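The Corner Is the Whole Kitchen

Print this article | E-mail this article

Clyde Haddad has strong feelings about corners. He sold kitchens for Flusitz for years, and he says most customers treated the place where two counters meet as a kind of attic.

"They put the bread machine there," he says. "Then they put things in front of the bread machine. Then they come back and tell me they need a bigger kitchen."

His own kitchen is small, L-shaped and pale gray, and he cooks in it twice a day. He paid $1,723 for the quartz, having been quoted $1,716 elsewhere by a man he didn't care for. "Seven dollars," he says, "for the pleasure of never speaking to him again."

The rule of the house is that anything he reaches for while the stove is on lives near the bend. Salt, vinegar, sauce. Everything else has to argue its case.
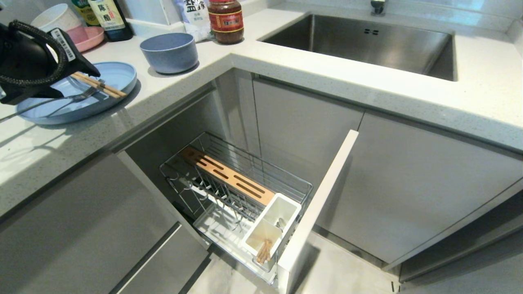

Aged vinegar, salt and a jar of sauce keep to the back of Haddad's counter, with the pull-out open below.

The pull-out was his one extravagance. He had wanted wire baskets since he first demonstrated them in a showroom, where they held three lemons and a bottle of olive oil that had been there since January.

"A shelf lets you lie to yourself," he says. "With wire you can see exactly how many cans of chickpeas you own."

His neighbor Cletus Boateng, who eats there often enough to have opinions, is less sure. "He moved the salt once to make room for my elbow," Boateng says. "I heard about it until dessert."

Does Haddad ever lose track of anything? He considers this for some time.

"The good peeler," he says. "But I suspect Cletus."

Recent in Home
- Forty-seven jars and no lids
- Skarkaso faucets: a grudging review
- What to keep beside the sink

Last updated: January, 9:47 a.m.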